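Sorting out a shelf of saved boxes
Workshop and store room tips, 29 October 2025

Most of us keep cardboard boxes for posting things, and most of us keep too many. The shelf fills up, the good ones get squashed by the bad ones, and when a parcel has to go out you end up buying a new box anyway. An hour once or twice a year is enough to keep on top of it. I do mine in May and again before the Christmas post.

Take each box off the shelf and handle it before you decide. Press the corners with your thumb. A dent in one corner doesn't matter much, but if the whole side gives, the box won't survive a van.

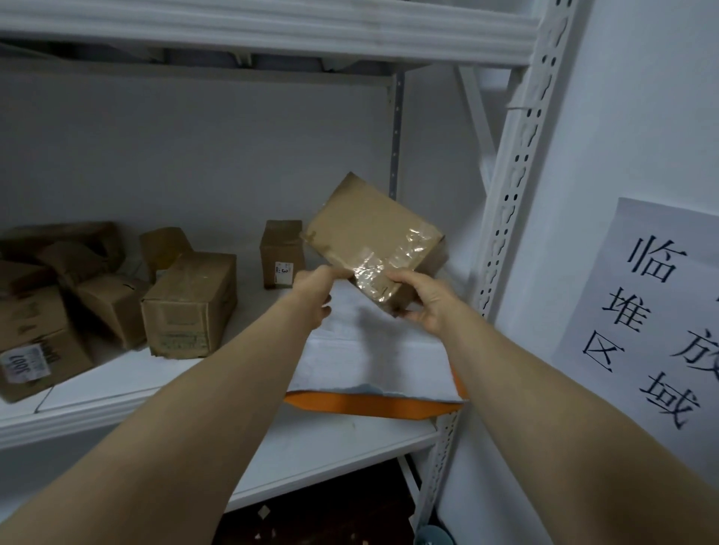
Old tape is worth a look too. If it has wrinkled or lifted, cut along it with a knife – pulling it off takes the top layer of card with it. Cross out any old labels and numbers with a thick marker, or stick plain paper over them. Parcels do go astray over a leftover label.

Anything crushed or with torn flaps goes flat and out to the recycling. Keep padded sheets if they are clean, and fold them inside a larger box.

Next, the shelf itself. Work from one end to the other with a damp cloth and a little washing-up liquid. Run a fingertip along any grooves in the front edge and along the joins between boards, where grit collects. Yellow marks on white shelving often need bicarbonate of soda mixed to a paste, left for ten minutes and wiped off. Let the shelf dry fully before anything goes back, as cardboard soaks up damp from below.

Put the boxes you are keeping on a tray, tucked into a corner. Deming Kang wrote in to suggest this and I have done it ever since. You can lift the lot out in one go to clean, and the tray sets the limit: when it is full, something has to leave.

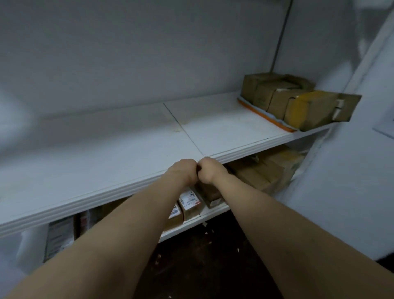
Boxes on an orange-rimmed tray at the back corner, with most of the shelf left clear.

Small boxes can go inside bigger ones, with the size written on the outside in pencil.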